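Packaging and Materials Handling, Unit 8
Handout: Rigid lid-and-base boxes with a moulded insert
Version of 14 December 2019

Read this before the practical. Bring it with you, along with the sample box you were given in October. If you have the Deltatex sample, note that its insert is foam. The Vosport and Melis samples have a moulded insert and are closer to what is covered in this unit.

1. What we mean by a two-part box

A two-part box has a base and a separate lid. The base holds the goods. The lid drops over the base or sits on a shoulder inside it. There is no hinge and no tuck flap, so the two parts can be put down in different places, and in a packing room they often get mixed up with parts from other boxes. Boxes of this type are used for small items that cost a good deal for their size, such as watches, lenses, hearing aids and small cameras.

The walls are normally stiff board covered with printed or plain paper. A covered box does not fold flat. It takes up the same space in the store room whether it is full or not, and this has to be allowed for when you work out shelving. The store exercise in Unit 6 used 1210 boxes, and most of you left too little shelf for them.

2. The insert

The insert is the part that stops the item moving. It is made to the outline of the item, with a recess of the same shape and a little clearance for fingers. Common materials are:

moulded pulp
vacuum-formed plastic sheet
cut foam
folded card

A good recess holds the item without pressing on its weak points. On a camera these are the lens and the socket for the cable. The recess should also make it plain which way round the item goes. If the item will go in two ways, somebody will put it in the wrong way, and the lid may then not close properly.

3. Laying out the parts

Set the lid, the base and the item on a clear stretch of table with space between them. A white or pale surface is best when the packaging is black. Put the lid down with the printed side up so that the name can be read, and put the base down with the recess facing you. Leave the item out of the box until you have looked into the recess.

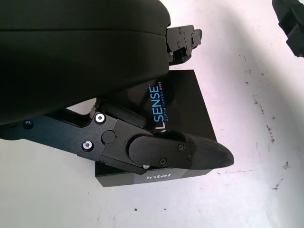
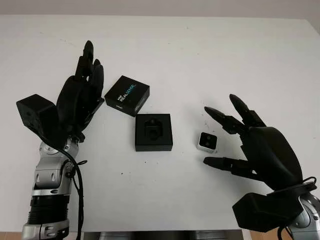 4. Order of work

Check the recess for dust, scraps of film and loose card.
Check the item against the packing list. Use the code on the item and do not go by the print on the lid.
Lower the item into the recess, lens side as shown on the sheet. Do not push.
Run a finger along the top of the insert. Nothing should stand above it unless the lid has been made to take it.
Line up the lid on two opposite sides and let it down level. A close-fitting lid traps air and takes a few seconds to settle.
Turn the box so that the name faces the front of the carton.

5. Common faults

Lid on the wrong way round. On a square base the lid will fit in four positions, and the print is your only guide.
Scuffed corners. Black paper shows every rub. Lift the lid off straight and do not drag the box across the table.
Item rattles. The insert is the wrong one or has not been pressed home in the base.
Lid and base from different batches. The black may not match.

6. Work to hand in

Draw the base of your sample box from above and in section, with sizes in millimetres. Mark where the item touches the insert. Then fill in sheet 123, which asks for the same details for the Cola gift box in the display cupboard. The key is at the office, extension 1891.

Drawings in pencil are accepted. Put your group letter on both sheets.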